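Storage figures enter most commodity models as a single number per region. We follow the same practice for the four trading hubs in our sample, but we separate stocks that can be delivered within 30 days from stocks that cannot. The split matters more than the total, as the estimates in this section show.

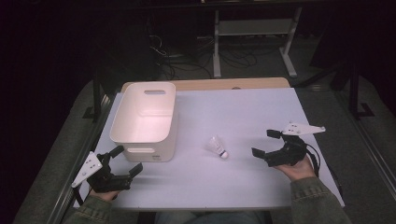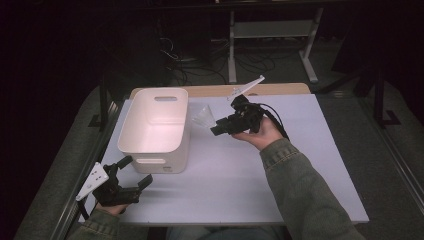
**Figure 3.** Tabletop with an open, empty white bin, in two views: a shuttlecock lying to its right (first), and a clear cup held in a black gripper (second).

**4.2 Inventories and the forward curve**

The sample covers 499 trading days at Burncombe, Brallon, Nakajima and Stultness, ending in September. For each hub we take the spread between the front-month contract and the contract six months out, and regress it on deliverable stocks, total stocks and a measure of the cost of borrowing.

Deliverable stocks explain most of the movement in the spread. When they fall by 10 percent, the front contract gains on the later one at all four hubs, and the effect is strongest at Brallon, where pipeline access is limited. Total stocks add little once the deliverable part is included. At Stultness the coefficient on total stocks has the wrong sign – we think this reflects oil held under long leases that traders there do not treat as supply.

Sultana's earlier work on the same hubs used weekly data and found a weaker link. We repeated her estimates with our daily series averaged by week and got results close to hers, so the difference appears to come from the frequency of the data. Short squeezes at Burncombe often last only a few days, and a weekly average hides them.

We also tested whether the curve predicts later spot prices. It does so poorly. The six-month contract called the direction of the spot price correctly in 57 percent of cases, and the errors were largest after sharp rises, when published forecasts were also furthest above the market. Dropping Nakajima, which has the thinnest trading, does not change this result.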